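Sorting by numbers: I read the Serholm trilogy so you can decide not to

Everyone in my reading group has been on at me since October to read the Serholm books. Ghizlane Ramadan lent me the first one with a sticky note on the cover that said "trust me", and I have learned to be wary of sticky notes. I finished the third one at ten past one in the morning, so you may take it that they are readable. Whether they are any good is another matter.

For those who have missed it: Serholm is a walled town on a cold lake, and at fifteen every child in it is given a number by a thing called the Weighing. There are 39 numbers. Your number decides your job, your street and who you may marry. Our heroine, Lara, is given a number that hasn't come up in living memory, and within a page and a half a handsome boy called Ojala is staring at her across a courtyard. You can probably fill in the next chapter yourself.

My trouble starts with the 39. Thirty-nine is a lot of castes to keep in your head, and the author plainly couldn't either, as we only ever meet people from six of them. What do the Twenty-Twos do? I read over a thousand pages and I couldn't tell you. There's a Thirty in book two who mends nets, and then in book three a different Thirty is a judge. Hanan Atallah says this is deliberate and shows the system is nonsense from the inside. I think somebody lost their notes.

Then there's the Weighing. We are told, often, that it can't be cheated. Lara cheats it on page 179 by holding her breath. I went back and read that part twice in case I'd missed something clever, and I hadn't. A town of 3000 people has been putting its teenagers through this for centuries and not one of them was ever nervous enough to hold their breath? I held mine for most of my driving test.

I'll be fair. The lake is very well done. The crossing on the ice in the second book, with Lara's aunt walking ahead and tapping with a pole, had me properly worried, and the aunt is the best person in the whole series. She is rude, she's sixty, she wants her dinner. Naturally she is dead by the next chapter. Why do these books always kill the one adult you'd want to sit next to?

Tetteh Dankwa has a theory that you have to read this sort of story at fourteen or not at all. At fourteen you are in fact being sorted, into sets and teams and who sits where on the coach, so a number on your wrist feels about right. I can see that. I'm less sure it lets the author off. I've read plenty of books meant for fourteen-year-olds where the rules held together and the boy had something to say. Ojala's longest speech is four lines, and two of them are about her eyes.

The ending I won't spoil, beyond saying that the wall comes down because a lot of people shout at it. There is also an epilogue, set years later, with a baby. I would like a law against those.

We talked it all over at Aino Koivisto's, with supper first, and the vote (we do vote, it's a terrible habit) went four to two in favour. I was one of the two. Seija Niskanen was the other, though she'd only got as far as the Weighing and was mainly objecting to the font.
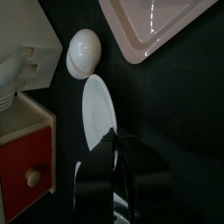

A plate. The meeting ran long, as they do when there's a love triangle to argue about.

The four in favour made a decent case, mind you. Ghizlane said the speed of it was the point, and that she hadn't read three books in a row without checking her phone for years. I had to admit I'd done the same. But I've also eaten a whole packet of custard creams without looking up, and I wouldn't lend them to anyone with a sticky note on.

There is talk of a fourth book, told from Ojala's side. I can't think what will be in it, given how little went on in his head the first time round – perhaps he counts things. Hanan has already asked the library to put her name down. I've told her I'll wait and hear what she says, and she's told me that I said that about the second one too.

Next up is Grovley, which Aino picked. It's about a boarding school for people who can talk to weather. The back cover calls it "unlike anything you have ever read", and I've read the first chapter, and there's a courtyard, and a boy is staring across it. I'll report back when I've finished.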